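## Teleop demos in simulation: gripper closes late on replay

Asked by Matvii Romaniuk, Mar 23, 2018

I am recording pick demonstrations in Keton with a hand controller. The operator drives the wrist pose and a trigger sets the gripper opening. Recording is at 10 Hz, the simulator steps at 500 Hz. The live run grasps the mug. On replay of the same log the fingers close after the wrist has begun to lift, and the mug stays on the table. 34 demos so far, same fault in most of them. The start pose is restored from the log and looks right to me: 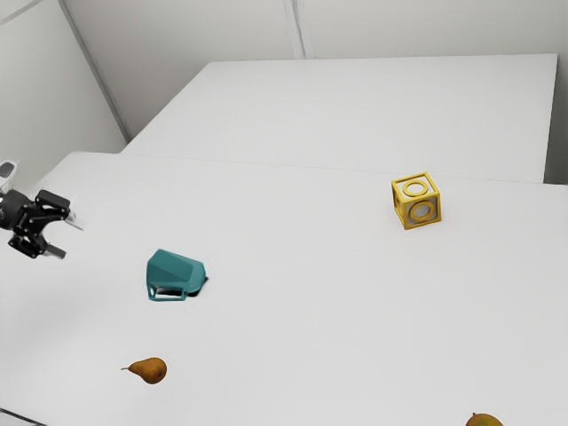 Inna Shevchuk asked whether the trigger value is logged as the command or as the measured finger position. It matters. The measured position lags the command, and if you feed it back in as a command you get the lag twice.

**Edit:** measured position, as it happens. Wrist is logged as a command.

### Answer 1 (accepted)

Log both channels as commands, with the simulator step index and no wall clock time. Interpolate the wrist between samples but hold the gripper value. Keep the measured positions in a separate column for checking. Existing logs can be partly rescued by shifting the gripper column earlier; start with 4 samples and adjust.

Enda Mac Giolla

### Answer 2

Had this in Stendo. Raised the recording rate and it went away, didn't look into why.

### Answer 3

Also check that the mug's full pose is restored, rotation included. A handle a few degrees out will spoil a grasp even with correct timing.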